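Caderno de trabalho – 21 de julho de 2022

Série de temperatura de Odwood, revisão dos metadados

Retomei a série no ponto em que a Asmaa Kamel a deixou. O ficheiro que está na pasta comum é a versão 3, e as notas dela referem-se à 2, por isso os números de linha não coincidem. Renumerei as notas à mão e guardei-as ao lado do ficheiro.

São 64 anos de médias mensais. O pedido do revisor é simples de enunciar: publicar os dados brutos, os dados ajustados e o código que leva de uns aos outros. Temos os brutos e os ajustados. O código existe em duas cópias que não dão o mesmo resultado para os meses de julho. A diferença aparece só depois da mudança de abrigo, e desconfio da ordem em que se aplica a correção da hora de observação.

Corri as duas cópias com a mesma entrada:
– cópia A (máquina da Asmaa): ajuste antes do preenchimento de falhas
– cópia B (servidor): ajuste depois do preenchimento

O artigo descreve a ordem da cópia A. A figura 3 foi feita com a B. A tendência anual muda pouco, mas a legenda está errada e tem de ser corrigida. Prefiro que sejamos nós a dizê-lo na resposta ao revisor, antes que alguém descarregue os dados e o encontre.

Estações vizinhas

Usámos 13 estações de comparação. Travik e Yazzie são as que pesam mais. Yazzie tem um salto que coincide com a troca de termómetro, registado no livro do observador mas ausente da tabela digital. Acrescentei-o à tabela com a referência da página.

Travik parece limpa. Falta-me confirmar a altitude, há dois valores diferentes nos papéis e usei o mais recente. Drirnley ficou de fora por ter demasiados meses em branco. Convém dizer isso no texto suplementar, com o critério escrito, para não parecer que escolhemos as estações pelo resultado. 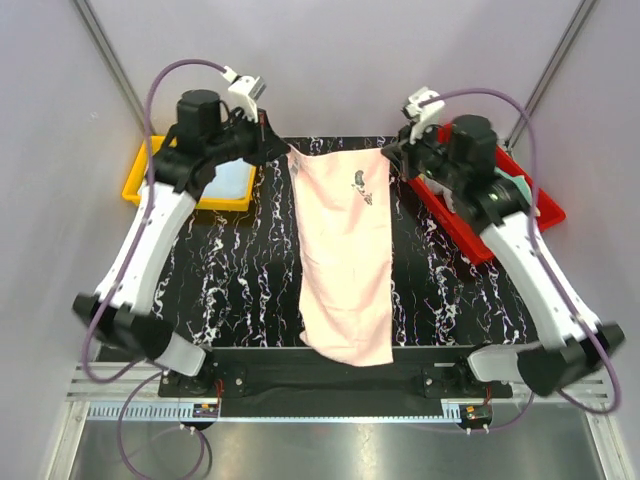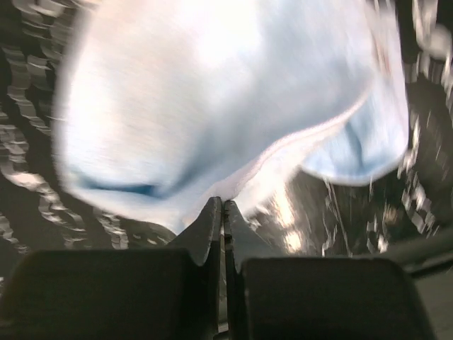
Pedido de correspondência

A Mavis Okafor reencaminhou o pedido de acesso aos e-mails sobre a escolha das estações. Encontrei 19 mensagens que se enquadram. Nenhuma tem nada de especial, quase todas são sobre formatos de ficheiro. Há uma em que escrevi que Drirnley era "uma chatice", referia-me às falhas, e lida sozinha soa pior. Vai como está. Não quero cortar nada que não seja dado pessoal de terceiros.

A Mavis quer juntar uma nota de contexto. Concordo, desde que seja curta. Com uma nota de duas páginas toda a gente vai achar que há alguma coisa por trás.

Por fazer
– voltar a gerar a figura 3 com a cópia A e comparar com a publicada
– apagar a cópia B do servidor só depois de arquivada com a data
– perguntar à Asmaa de onde veio o segundo valor da altitude de Travik
– escrever o parágrafo sobre Drirnley
– enviar as mensagens à Mavis num único ficheiro, por ordem cronológica

Nota para quem pegar nisto a seguir: a coluna "flag" da tabela de Yazzie usa 9 para "em falta" e não para "suspeito". Perdi uma hora com isso.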